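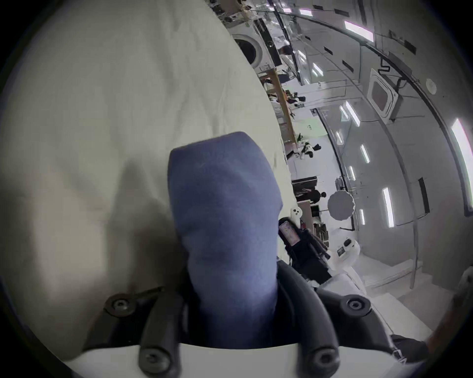 Golent gripper plans go free this November

Nevdale workshop, for immediate release

I'm Dorota Makowska and I've spent most of my evenings this year trying to get a pair of soft fingers to pick up a bedsheet. So I'm very happy (and a bit tired!) to say that Golent, our hand-held gripper for cloth, is ready to share. The full plans go up in November, free for anyone to build from.

It started at my kitchen table with a pair of barbecue tongs and moved to the shared workshop in Nevdale once the glue got into the cutlery drawer. The fingers are padded and covered in blue fabric, the brackets that hold them are black, and it all bolts together with hex screws you can do up with one key. My first fingers were bare rubber and they dragged at thin cotton something rotten. Adding a fabric cover was Wysocka's idea and I argued against it for a fortnight — sorry, Wysocka.

We've logged 2,831 grabs so far, mostly sheets, pillowcases and one very patient tablecloth. The parts come to £79 if you have the use of a printer. Fitted sheets still beat us more often than I'd like, and the left bracket wants redrawing before the plans go out.

The next job is Foltance, the software side, which will let a home-built arm learn from the grabs we've made by hand. It's slow going and I'd love some help with it, especially from anyone who's good with small motors.

The workshop is open to visitors from 6.30pm on build nights. Bring a pillowcase, and ask for me or Wysocka at the door.

Press contact: Dorota Makowska, Golent, Nevdale workshop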